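Visual odometry jumps when the hand-held gripper faces a repeating tablecloth. Fix in software?

I am building a small tracking pipeline for a hand-held gripper with a wide-angle camera. The camera looks forward over the jaws. I estimate the pose with a monocular visual-inertial method and then I export the trajectories for training a policy. In our lab in Clornoldale the result is good. In the new place, which has a checkered tablecloth, the estimated pose sometimes jumps sideways and then continues as if nothing is wrong. The jump is often the same length, or two times this length. I extract 1,000 features per image. I tried to raise the match threshold to 70 but the jumps became more frequent. Is it possible to solve this without changing the table?

Asked by Usman Paracha, December 2022

Candela Requena answered:

Your jump is probably one square of the cloth, or two squares. Please measure a square and compare. All the corners of a checkered pattern have almost the same descriptor, so the matcher is happy to take the neighbor. A higher threshold on descriptor distance accepts more wrong matches, so this explains what you saw. I would go back to your old value and do these things:

First, turn on the ratio test if it is off. A corner which has a second candidate almost as good must be thrown away. You will lose most points on the cloth, and this is okay.

Second, limit the features per grid cell. Without a limit the cloth takes all of them, because its corners are very strong, and the far background gets almost none.

Third, mask the gripper. It moves together with the camera, so any feature on it says "I am not moving". One static mask for the body is enough, but make it larger around the fingers if they open and close. People in the view can stay if they are few, the outlier rejection should manage them.

Then look at the far part of your view. If you have a railing, lamps or window frames, you have good structure for rotation. For translation they help less when they are far, so a fiducial marker near the work area is still useful. I use the marker only to set scale and the origin, and I do not force the pose from it in each image.

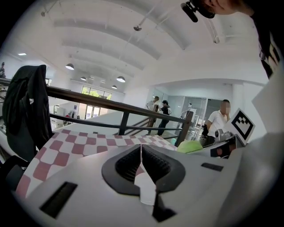
Forward view with cloth, railing and marker. Mask the white body and the black jaws.

Grusetti answered:

Just use a plain cloth.

Kazuhiro Koyama answered:

I agree with Candela about the ratio test. I want to add that you should check the time offset between camera and IMU. With an error of 3 frames my prediction was so bad that the search window included the next square. After I corrected the offset, I could make the window smaller and the jumps were rare even with the old matcher settings.

Comments

Usman Paracha: Thank you, the jump is one square. The grid limit helped the most. I did not check the time offset yet.

Brenda Catterall: Does the mask need to be made again if the lens is focused again?

Candela Requena: If the image moves only a little, no. I leave a margin of some pixels.

Sumampouw: same problem here with floor tiles, will try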